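Nollano student robotics challenge moves to simulation for final round

Teams will stack, sort and return blocks in a virtual workspace before a public showing in June

FOR RELEASE

NOLLANO — Students in the Flevness Robotics Club will finish their season this June with a manipulation contest run entirely in simulation, the club announced. Seven teams have qualified for the final round of the Droltitby Challenge, which asks students to write the control code for a robot arm with a two-finger gripper and have it handle small blocks on a table without help from a human operator.

The club ran earlier seasons with wheeled robots on a taped floor course. Members voted last fall to switch to arm control after several students asked for a project that would let them work on their code at home. Every team uses the same simulated arm and the same gripper. Teams can change the code but not the hardware settings.

Each run starts with the arm at rest and the blocks placed by the contest software. The code has to find a block, line up the gripper, close on the block, lift it and set it down in the target area. Much of the students' time this spring has gone into the second of those steps. A gripper that comes in a little too far to one side will push the block instead of closing on it, and the code then has to find the block all over again.

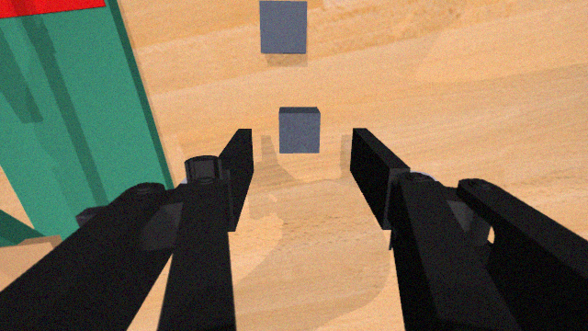 Students began with a single block and moved on to two once their code could complete ten clean lifts in a row. Working with two blocks means the program must choose which one to go for first and keep the arm from knocking the other out of place. Most teams now take the closer block first. One team is testing a version that picks whichever block leaves the most room for the fingers.

The final round will have 4 stages:

Stage 1: Lift one block and hold it.
Stage 2: Move one block to a marked target.
Stage 3: Stack one block on another.
Stage 4: Return all blocks to their starting positions.

A perfect score is 200 points. Points are taken off for dropped blocks, for contact between the arm and the table, and for runs that go past the time limit. Teams may restart a stage once with no penalty. Scores are worked out by the contest software and checked by a judge, who watches a replay of each run.

By the end of April the teams had logged 704 practice runs on the club's shared computers in the Lindqvist Building. Run logs are open to all teams, and students are free to read one another's results. Code stays private until the final is over, when each team posts its program along with a short write-up of what it would change.

The simulator can show a run from several viewpoints, including one that looks out past the fingers toward the table. Students use that view to check their approach angle and to see whether the arm is going to swing too close to its own base. Base collisions were the most common cause of failed runs in the first weeks of practice, and the club added a warm-up exercise on joint limits to deal with them.

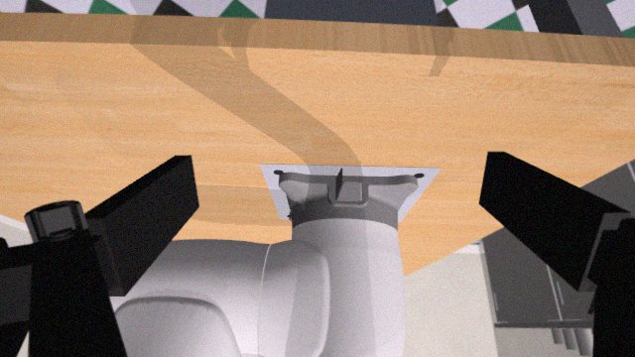 Aminu Aliyu said the change of format had been hard on students who were used to building things by hand, and that a few of them had missed the old floor course at first. "They came around once they saw the arm do something they had told it to do," Aliyu said. "Now they argue about wrist angles on the bus."

The final begins at 10 a.m. in the main hall of the Lindqvist Building and is open to the public at no charge. Runs will be shown on a large screen, and students will be at their tables between stages to answer questions. Visitors can try driving the simulated arm with a handheld controller during the lunch break.

Students who want to join the club for next season can sign up at the final or at the Lindqvist Building front desk. No programming experience is needed. New members spend their first month on basic exercises before joining a team.

About the Flevness Robotics Club

The Flevness Robotics Club is an after-school program for middle and high school students in Nollano. It meets twice a week during the school year and organizes the Droltitby Challenge each spring.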